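I've come round to a view that would have annoyed me two years ago: the best tool in a manipulation stack is a boring replay viewer, and more of us should be building them.

Ours started as a weekend script. Leen Nseir wanted the wrist camera, the depth estimate and the planner's chosen grasp on one timeline, so that she could drag a slider and watch all three disagree. And they do disagree! We had 653 logged grasps sitting on a disk at Sorthorpe, and I'd been tuning the planner against a single success figure, like a man adjusting a radio from the next room. Within an afternoon of scrubbing we found that the plan was usually fine. It was being handed depth that was 55 milliseconds stale.

Clear plastic is where I really fell for the thing. Depth goes straight through a shelf, or lands on a reflection, and the planner cheerfully aims for a surface that doesn't exist. You can read that in a log if you're patient (Sushil Maurya is), but with the colour view beside it you spot it straight away.

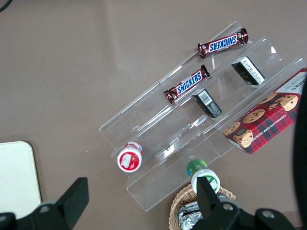

*Wrist view, jaws open: Snickers bars and small boxes on the clear stepped stand, shortbread to the right.*

I still love a clever planner, and I'd happily argue about cost functions until midnight. But give me the slider first. Ours is about 3000 lines, most of them dull, and I open it before my email.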